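Folded Things: A Gallery

Last updated May 2025

I started keeping this page when I was asked, at a family dinner, what I had been doing in the back room all winter, and "folding" turned out to be an answer that ends conversations. So I moved it online, where people come looking for such things on purpose.

What follows is the Ornley sheet collection, more or less in the order I made it. Ornley is what I call the house, after the name on a tin sign that came with it. Most of the pieces are flat film, wrapping stock, coated paper and the odd packet that deserved better than the bin. I fold on a cutting mat, score with the back of a butter knife, and own more bone folders than bones to justify them.

A word on the gallery itself. For years it was captions only. My old web host lost the picture folder in a move, and the captions survived, as captions will. I kept them because I had put real work into being rude about my own folding. The captions without pictures come first, and there's one new entry further down, with its picture, for those who like evidence.

1. Long strip, brown kraft
The first thing I folded that stayed folded. It has the grace of a tax envelope. I keep it in the desk drawer and use it to level the drawer.

2. Accordion, silver side out
Sweet wrapper stock, pleated to the width of a pencil. Springs open if you breathe near it, so I no longer breathe near it.

3. The Stirnoseck fold
Named for the guidebook that came wrapped around it. A map fold, in theory. Opened once, it has refused to close in the same way ever since, and I feel it has made its point.

4. Two-tone band, blue and cream
My attempt at hiding the join between two colors inside the crease. The join hid everywhere except the front.

5. Wedge with collar
Wax paper. The collar was meant to sit flat and instead sits the way my uncle sits at weddings. I have made this one 20 times and the collar has never once been persuaded.

6. Đào pleat
A tall pleat with a narrow waist, learned from a booklet in which every drawing was perfect and every arrow pointed at something else. Step nine is a picture of the finished pleat. Step eight is a picture of a square.

7. Cornodow, closed
A packet that closes itself with no glue. It also opens itself with no warning. I once mailed a pressed leaf in one, and the recipient thanked me for the packet.

8. The failures drawer
More than 200 scraps, sorted by what I was trying to do when they went wrong. The largest group is labeled "corners." The second largest is labeled "also corners."

9. White and yellow, upright
Narrow, vertical, with a mustard band down one half and pale creases down the other. I like a yellow that looks as though it has opinions. The top comes to a translucent white point on one side and a short crumple on the other, and I've decided to call the crumple a finish.
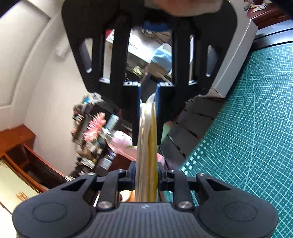 Hằng Huỳnh wrote in to say that flexible stock should never be creased in one go: fold it lightly, leave it under a heavy book overnight, and only then run the folder down the edge. She added that the entry on wax paper made her laugh, then made her check her own collars, and that hers were no better.

I have since tried the heavy book. It works nicely on paper and not at all on wax, which crept out from under an atlas during the night and was found on the rug, fully relaxed.

10. Untitled, green
A cone, if you are kind. Made in November with cold hands and a podcast on, and it shows in both respects.

11. Reverse fold, brown on brown
You have to tilt it to see there is a fold at all. Visitors tilt it, nod, and put it down. I count this as my most successful piece.

Still to come: a set of small boxes with lids that fit, or at any rate lids. If you have a way with corners, write to me through the form at the foot of the page – I have a drawer you might like to see.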